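Drustero Household Handling Study
Progress report to Duvberg, second reporting period
Prepared by Mimoza Krasniqi
October 16, 2024

1. Status

The question set in the grant is whether a two-arm bench system can take over small household chores at a quality a paying customer would accept. At the end of this period the answer is yes for one chore, partly for a second, and no for the third. Spending is on plan. One deliverable, the Curex software update, is late.

2. Work completed

Three chores were tested: putting small items into a tray, moving cloth in and out of a box, and folding a hand towel in half twice. Each trial started from a layout set by hand and was scored by a person who had not set it. A trial passed only if the chore was finished without help and nothing was dropped off the bench.

Tray sorting: 366 trials run, 200 of them on patterned table coverings. Rigid items are handled well on any background. Flat, thin items remain the main source of failures. The fingers tend to slide over the top edge or push the item along the sheet. Using the second arm to hold the far edge helps, but it makes each pick slower.

Box and cloth: 126 trials run. The arms can take hold of a large cloth and lift it clear. Putting it back so that it stays inside the walls of the box is less reliable, and the current scoring rule does not say how much overhang is allowed. We need to fix the rule before the next report.

Towel folding: 100 trials run. The first fold is usable. The second fold is not, and we do not expect to meet the original target with the present fingers.

3. Comparison with a person

A person doing the same tray chore is faster in every layout we tried. The gap is smallest when the items are rigid and spaced apart, and largest when they overlap. For a home, speed may matter less than the need for someone to stand by. At present an operator still has to stay within reach of the stop button for all three chores.

4. Problems

The update from Curex was due in April and has not been accepted. The version delivered loses the grip target when one arm passes in front of the other. We have gone back to the earlier release.

Replacement finger pads from Jurić arrived in the wrong hardness and were returned. The order has been placed again at no charge.

5. Plan for next period

Tray sorting continues with thin and flexible packets only. Box and cloth trials restart once the overhang rule is written. We ask Duvberg to approve moving the remaining towel hours to two-arm picking of flat items on printed sheeting, which is the better use of the bench time left.

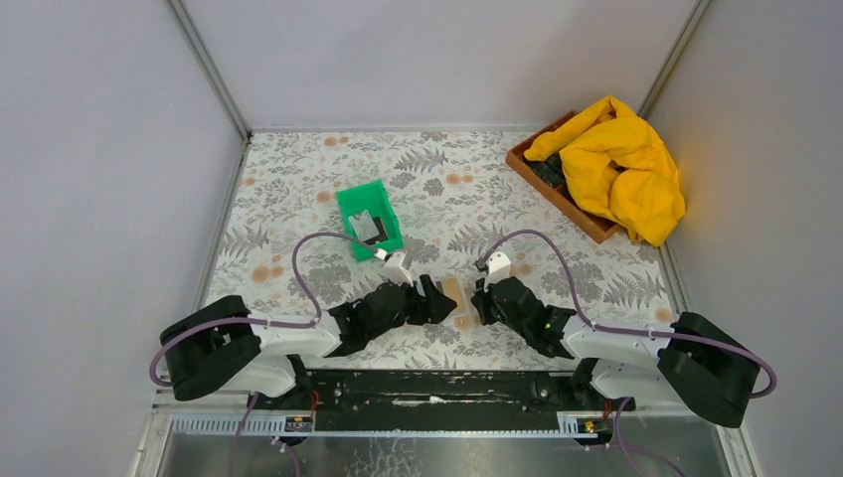
No change to the total budget is requested. If the transfer is approved, the revised trial schedule will be sent with the next invoice.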